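Subject: Re: [nerari-club] Folding task, how many runs do we need?
From: Cheuk-hei Chang
To: nerari-club list

Tan wrote:
> Ernholm used 3,000 runs for their cloth entry last year. Do we
> really need that many? I can only get 500 more done before
> February. Also, should I throw out the ones where the jacket
> ends up bunched?

No, we don't need 3,000. We have 1,495 on the server now and your 500 would bring us to nearly 2,000. Please keep the bunched ones. The contest lets the judges drop the garment any way they like, so the policy has to see bad starts too.
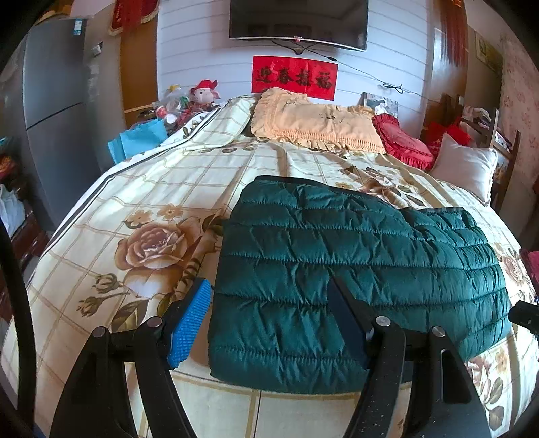
The bigger problem is background. Nuno trained on the first batch, which was all shot on the gray lab table, and the policy got confused as soon as the cloth under the jacket had a pattern on it. More runs on top of printed fabric would help, and a bedspread with big roses and a grid of lines is about as hard as we could ask for. Dark green on cream is easy to separate, so please try a light garment on the same kind of print as well.

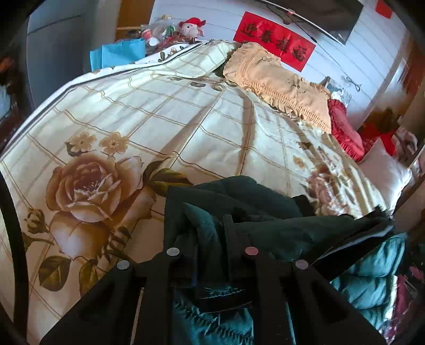
For those, start each recording with the fingers open and finish with them open and clear of the cloth. Six of the runs in the last upload stop while the grip is still closed, and the script that splits the episodes rejects them. I can trim them by hand this time.

Upload to the usual folder and put the garment type in the notes field. Padded things go under "jacket" even if they have no sleeves.

Cheuk-hei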